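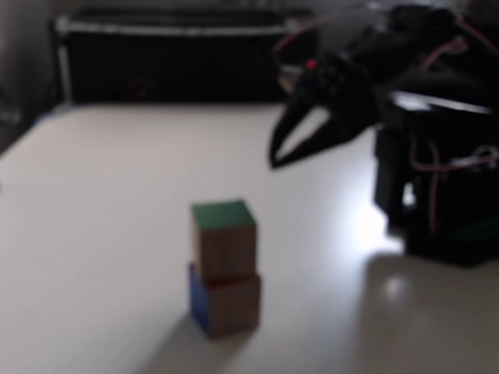 **Will Semdale's library really stay open later this winter?**

On paper it will, until 8pm on weeknights from November, but the council has only found the money for 16 weeks.

The town council has made a good deal of noise over the extended hours at Semdale Library, calling them "a new start" for the building. Regulars may remember the last new start, which came with a banner and ended with the reading room shut at lunchtimes.

The plan rests on a petition signed by 1454 residents and a grant of £2000 from the Clulness Fund. Councillor Daniyal Sandhu told the meeting that the grant "more than covers" the extra evenings. He was asked twice whether that included heating. He said the figures would be circulated. They have not been, at the time of writing.

Razia Hayat, who started the petition, is pleased but wary. "We asked for longer hours all year round," she said. "What we've got is a winter trial, and I'd like to see what they plan to measure before I start cheering."

She has a point. The council's paper says the trial will be judged on "evening use", without saying what level of use would count as enough. A quiet January could sink the whole thing — and January is always quiet.

There is also the matter of staff. The late shifts are to be filled from the existing rota, with no new posts. The paper gives this 15 words and moves on to the new signs for Awan Street, which get most of a page. 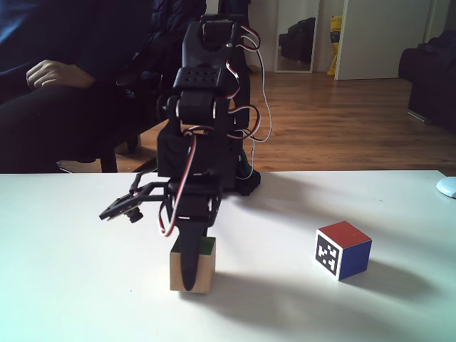

## What happens next

The trial goes back to the council in spring, when members will decide whether to pay for it themselves. Until then the library will close at 8pm on weeknights and keep its usual Saturday hours. The branch at Cidier is not part of the scheme, and Councillor Sandhu would not say whether its own hours are safe.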